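Visit to the Witia test kitchen, Collado

In April our safety working group was invited to see how Witia tests its household robots. I write these notes for the colleagues who could not travel. Our host was Olga Urquijo, who is responsible for the operating rules on the site, and from our side Leonardo Fiore and I took part.

Before entering we had to read a paper of four pages and sign it. The main rule is simple: no person stands inside the reach of an arm while the motors have power. For visitors there is an extra distance of 50 centimetres, marked with tape. 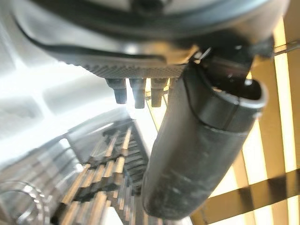 Mrs Urquijo explained that every shift begins with an inspection of the hands and fingers. Wear on the surface is allowed, a crack is not. The operator also moves each cable by hand and checks that it cannot be caught by a joint. The results go in a log book, on paper, and the second operator signs too. Leonardo asked if this is not slow. It takes 22 minutes, she said, and they have no plan to shorten it.

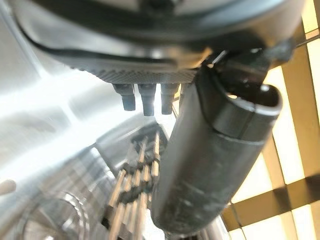 We discussed for a long time the question of force limits. At Tirkow, where I work, we use one limit for the whole task. Witia sets a lower limit near glass and ceramics, and a different one for doors and racks. I think this is better practice – but it requires that somebody keeps the list up to date, and our list is already old.

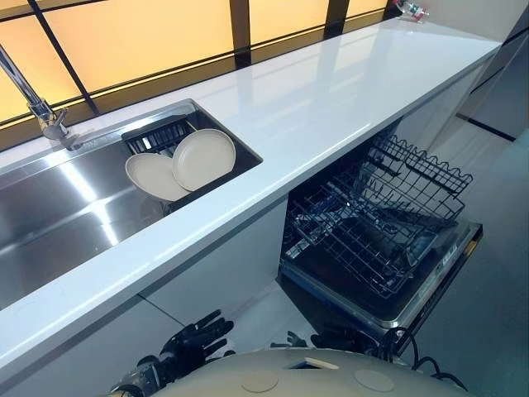 The rule for the dishwasher was new for me. An open door counts as an obstacle, the same as a chair, and it must be in the robot's map before any movement near it begins. If the door is moved by a person, the task stops and must be released again from the desk.

After lunch we saw the archive of incident reports. There are 400 of them, and most are very small matters, for example a stop button pressed by mistake. Mrs Urquijo will send us the blank form. Leonardo has promised to translate it before our next meeting in Satanero.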